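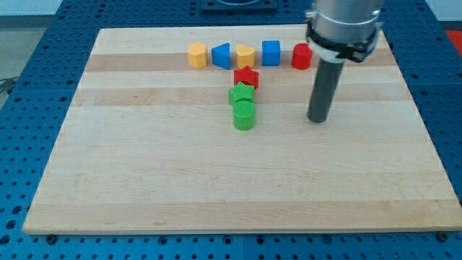
Coloured plastic blocks on a wooden board.

Placing a death notice when the family lives in two places

My aunt lived in Jilldale for most of her life but died in Probert. The Probert paper charges by the line and the quote is already more than 300. Does the notice have to run in both towns, and must it give her full address?
Asked by Fedir Dmytriv, May 14, 2022

2 answers

Eluned Maddocks
No notice is compulsory unless the executor wants cover against unknown creditors. That is a separate legal notice – do not combine the two. For the family notice, run the full text in Jilldale and a short one in Probert: name, age, date of death, funeral time, and a line pointing to the longer version. Leave out the house number. Street names are best left out too, as the house may be empty on the day of the service. Check the deadline with each paper; ours closed at noon, 3 days before printing.

Dinilell
We put my dad's on Sunance in January. Limit was 2,000 characters, went over and had to cut the grandchildren's middle names. Don't know about papers, sorry. Ask the undertaker, ours sent it in for us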